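Jirkavham adds a second wristband check to its tidying robot after 200 failed runs

NOVWOOD, October 17, 2019 – Jirkavham today published the setup and upkeep routine for Famis, the two-armed robot it is training to clear up after meals. The company is making fewer promises this time.

In January it said Famis would be ready for dining rooms within months. That was wrong. Of 3,849 trial runs since then, 200 failed for a dull reason: the marker bands worn by the people who show the robot its tasks had slipped or been strapped on crooked, and the arms copied the error.

"We spent weeks blaming the software," said Botond Deák, who looks after the cell. "I am still not sure the bands explain everything. They explain enough that we check them first."

The new routine is short. Before each session the bands are strapped just behind the hands, the printed squares are wiped, and the cables are checked for slack. A test grip follows. The bands are then checked a second time, halfway through, and any recording made with a loose strap is thrown out.

Demonstrations are done by hand on ordinary furniture, woven chairs included. Jirkavham admits that soft trash on a dark cushion remains hard for Famis.
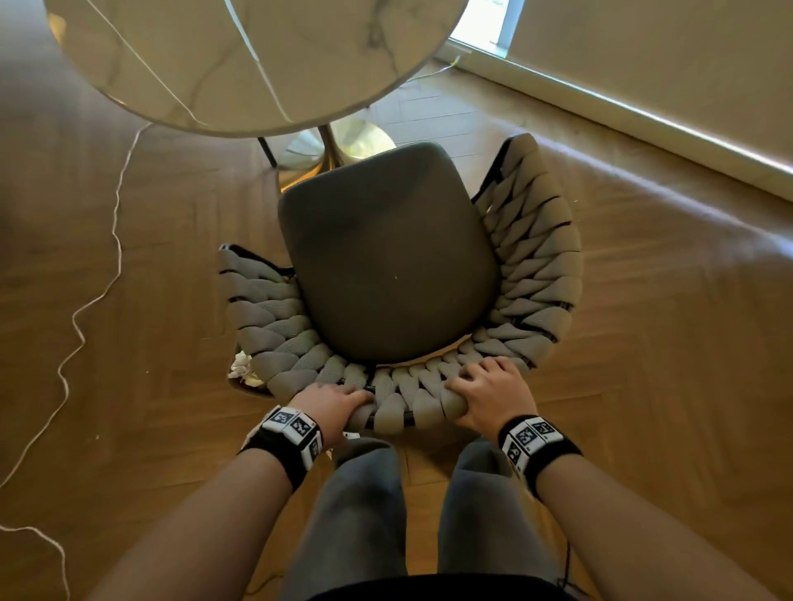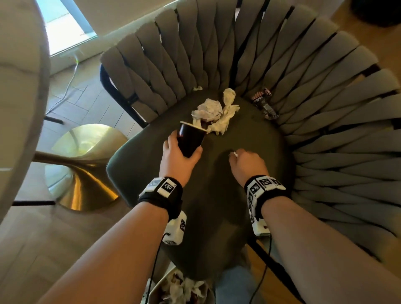
Marker bands on both wrists during work at a dining chair.

Tetsuya Fukuda of Montes, which services the arms, wants more proof before calling the problem fixed. "A clean marker is a good start," he said. "Show me 2,000 runs without a bad grip and I will believe it. Until then I would keep the spare grippers on the shelf."

Jirkavham has set no new release date for Famis. The full checklist is available from its Novwood office on request.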